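Wanted: people who will watch old war movies for a good cause

The Plotinwood Film Society needs two hosts for its February season of forgotten combat pictures, with ticket money going to the Bollthorpe veterans' fund. You will introduce five movies, four of which deserve it.

You should be able to talk for two minutes without notes and stop – the stopping matters more. A fondness for character actors who get shot in the first reel is a plus.
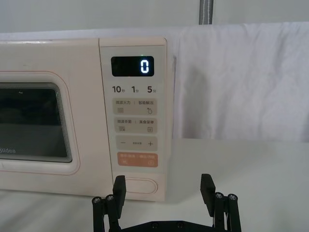

The microwave. Popcorn is part of the pay.

The rest of the pay is modest. Write to the Jaken Street box office by August 31, 2020, and name your favorite movie sergeant.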